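Grasp planning (simulation notes)

From the Bukell robot software encyclopedia
14 shares | 5 comments

Grasp planning is the part of a robot's software that decides where the fingers should go before the arm tries to pick something up. I've been working on it long enough that I forget it sounds odd to other people. My sister asked me once what I do all day and I said "I choose where to pinch bowls," and she let the subject drop. Anyway, I got asked to write this entry, so you get my version of it, opinions included!

A grasp planner takes in some idea of the world (a point cloud, a depth image, a full object model if you're lucky) and hands back a list of candidate grasps. Each candidate is a pose for the hand plus a finger opening, and most planners put a score next to it. Then the motion planner has to find a way for the arm to get there without hitting anything, and the controller has to follow that path. People mix these three up all the time, and I did too when I started.

The classic way to get candidates is sampling. You throw a pile of random hand poses at the object, toss out the ones where the fingers collide with something, and score what's left. In Braster, the planner I know best, the default is 200 samples per object. You can push it up to 3,000 if you have time to go make coffee – on my old laptop you'd have time to drink it too. The newer way is to train a network that looks at a depth image and proposes grasps directly. It's much faster, but when it gets something wrong it's harder to work out why, and I still like having the sampler around as a second opinion.

Round things are their own headache. A box gives you nice flat faces to squeeze, but a round rim looks the same from every side, so the planner returns a whole ring of grasps with nearly equal scores. If the scene changes a tiny bit, the winner can jump to the other side of the ring, and then the arm wants to swing all the way over there. Mieke Dierckx fixed this for us by adding a small penalty for moving away from the last chosen grasp. It's five lines of code, and I'm still jealous I didn't write them.

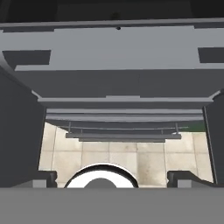 Simulated view between the gripper fingers, with a round white object at the bottom and beige tile beyond.

Views taken close to the hand are where I do most of my debugging, in simulation at least. You see the fingers and the target together, and if your hand-to-camera transform is off, it tends to show up right there as fingers that aren't where the planner thinks they are. The catch is that the hand hides a lot of what you care about. Fermín Paredes likes to say the planner should remember what it saw on the way in, and our stack does that now: it keeps a little voxel map from earlier views and fills in the hidden parts from it. The map goes stale if anything moves, so there's a timeout on it (another number to tune, sorry).

Simulation spoils you a little. Depth comes out clean unless you add noise yourself, and contact between fingers and a thin rim depends a lot on the physics settings. Too soft and the fingers sink in, too stiff and the object pops out like a bar of soap. The Grandulden test set has 285 household layouts, and I run a new planner on all of them before I believe anything it tells me. I also look at the failures one at a time, which is slow and kind of fun if you've got music on.

If you're setting one up yourself, start with the collision model of the hand. Make it a touch bigger than the real hand, but keep an eye on tight spots with walls close by on both sides, where a fat collision model will throw away every grasp you've got. I lost most of June to that once. Check your units as well!

See also: motion planning, hand-eye calibration, voxel maps, contact models

Comments (5)

Amnuay Meesuk
Does the penalty for switching grasps go in before or after the collision check? I put mine before and I'm getting some weird picks.

Milagros Saavedra
@Amnuay after, at least in the Braster version. Check collisions first, then rank whatever survives.

Amnuay Meesuk
Thanks, that did it.

Maximiliano Insaurralde
Would love a section on suction cups. Fingers get all the attention.

Mieke Dierckx
It was six lines. One got merged with the line above in review.

Contact the editors | © Bukell | Back to top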